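Placing a Table Lamp Beside an Exposed Brick Wall
Guidance for occupiers of Thongdee units

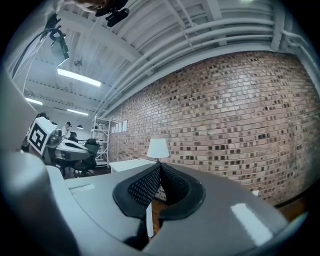 Table lamp with a white cone-shaped shade on a white side table, with exposed brick behind.

Applies to: shared rooms, studios and reception areas
Last revised: Thursday, July 18, 2024
Prepared by: Salim Makokha, Interiors and Fittings

Purpose

This page sets out how occupiers should position a table lamp and side table against or near an unplastered brick wall. It covers the choice of position, the table, the cable and the paper notices that are often pinned to the same wall. Fixed lighting is dealt with separately in the Tusura ceiling services sheet and must not be altered by occupiers.

Before you begin

You will need a tape measure, a soft brush, a dry cloth, four felt pads and a short spirit level. Brush the section of wall behind the table from top to bottom. Old brick sheds a fine dust for some time after a room is brought into use, and it shows readily on a white table top. Sweep the floor afterwards.

Do not wash the brickwork. If the surface is crumbling or leaves a white powder on the hand, stop and report it to the building office.

Step 1. Choose the position

Stand the side table so that its back edge is at least 9 cm from the wall. Keep it out of any marked walkway and away from the swing of doors. Where the room has a socket low on the wall, choose a position from which the lamp cable can reach it without crossing open floor. Extension leads are not permitted for table lamps in shared rooms.

Step 2. Level the table

Fit a felt pad under each leg before the table is placed on a wooden floor. Lift the table into position; do not drag it. Lay the spirit level across the top in both directions. Small differences may be corrected with a second pad. Should the table still rock, move it along the boards by a hand's width and test again.

Step 3. Set the lamp

Place the base in the middle of the table top. A lamp with a thin stem is more easily knocked than its weight suggests, and should not be set near an edge that people pass. Straighten the shade and check that it is seated firmly on its fitting. Nothing should be laid over or leaned against it.

Fit an LED bulb of a warm white colour. The Savine bulb held in the stores is suitable for all lamps issued since December. Rooms lit mainly by fluorescent fittings will appear cooler overall, and a warm lamp near the brick will bring out the pinks and browns in it. Occupiers who prefer a closer match to the ceiling lighting may request the neutral version.

Step 4. Run the cable

Lead the cable down the rear leg of the table and secure it with two fabric ties. Leave a little slack at the plug. Cables must not be fixed to the brick or to any exposed pipe.

Step 5. Review notices and papers

Sheets of paper may be pinned in a single row at eye height, into the mortar joints only. No sheet may hang within 70 cm of a lamp shade. Remove papers that are out of date.

Routine care

Dust the shade weekly with the soft brush, with the lamp switched off and unplugged. Wipe the table with a dry cloth. Marks on white surfaces may be treated with Prornelier cleaning paste, used sparingly and rinsed off.

Replacement bulbs, pads and ties are issued from Room 214. Requests to move a lamp to another room should be made in writing to Amnuay Phromma at the building office.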